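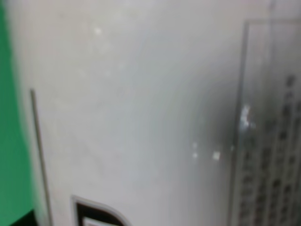
Stenora's gripper kit goes on sale, but buyers are asked to take a lot on trust

Thu 28 February

A robot gripper kit with its own wrist camera goes on general sale this week, with a price tag of 2,000 euros and a claim on the box that it can be "working by lunchtime". Small workshops thinking of placing an order may want to read the terms before they plan the afternoon.

The kit comes from Stenora, a young firm based in Kurkolitz, and is being sold in this country through the parts supplier Kettani. It bolts on to the end of a light robot arm and is meant for firms that pack, sort or load small goods by hand and have never owned a robot. The arm itself is not included. Nor is the stand, the safety fencing or the computer that runs the software, all of which are listed on page 2 of the order form under "you will also need".

For the money, buyers get the gripper, the camera, a cable, two sets of finger pads and a year's use of the Stenora program, called Ravmont. After the first year Ravmont costs 600 euros annually. The gripper will still open and close without it, according to the terms of sale, but the camera functions will be switched off.

Stenora says the camera is what sets the kit apart. The user moves the arm through a job by hand a few times, the software stores what the camera saw along the way, and the robot is then supposed to manage the job alone, even when the goods are not lined up neatly. The firm says the kit has been through 3,000 hours of testing. Asked how many of those hours were spent in customers' workshops and how many on its own bench, it said it did not break the figure down.

It also would not give a failure rate. A spokeswoman said results "depend on the task" and that a single number would be misleading. That may be so, but a packing firm trying to work out whether the thing will pay for itself needs some number to start from, and the brochure offers only a chart with no scale on one side.

There are other gaps. A camera that close to the fingers has to look at things from very near, where plain pale surfaces can blur into one another and clear plastic throws back bright spots of light. The manual gives a single paragraph to the matter. It advises users to "avoid shiny or see-through items where possible", advice that will not go far in a trade where much of what passes along the bench is wrapped in film or sits in a clear tray. Kettani said it would help customers choose suitable lighting, and confirmed that lamps are charged as an extra.

The sales pages say the finger pads grip "almost anything". The data sheet is more careful and rules out wet goods, loose bags and anything with a sharp edge.

Early buyers took delivery of a trial version in November. Stenora has put several of their comments on its website, all of them warm and none with a company name attached. It declined to put us in touch with any of them, saying they had asked for privacy.

In fairness, the price is low for this sort of equipment, and the manual, apart from that one paragraph, is clear and well laid out. The pads can be changed without tools. A workshop that already has an arm, and has one dull job involving solid goods of much the same shape, might do well out of it. Whether it needs the camera for that kind of job is another question, and Stenora does not sell the gripper separately.

Kettani is taking orders now and quotes a wait of about six weeks. Kits may be returned within 14 days of delivery if unused. Once the gripper has been fitted to an arm it counts as used, so there is no way of trying it on a real job and sending it back. Kettani said it was "looking at" a hire scheme but had no date for one.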